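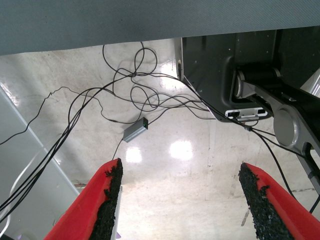 3.2 What the floor does to the light

I started out thinking of the floor as background, and it took me most of November to change my mind. A glossy light-gray floor throws the ceiling fixtures straight back up at you, and in Figure 4 they show as two bright white spots, the right one larger. Move a little and they slide across the scuffs and stains, so a mark you logged a minute ago is suddenly gone – or looks like a new one.

We walked the Drornholm room with the Ranlow checklist and logged 397 marks. Of these, 161 sat close enough to a reflection that our two raters disagreed on whether they were scuffs, stains or just glare. I was one of the raters, and I'll admit I changed my answers on the second pass more than I'd like!

Seams gave us less trouble. The faint ones toward the lower right of Figure 4 are easy to miss, but they stay put when the light moves, and so does the short dark diagonal mark nearby. We kept marks like that as anchors for the Misholm floor maps – more on those in Section 3.3.

Figure 4. Glossy floor beside and under a flat gray-blue surface, with overhead lights reflected.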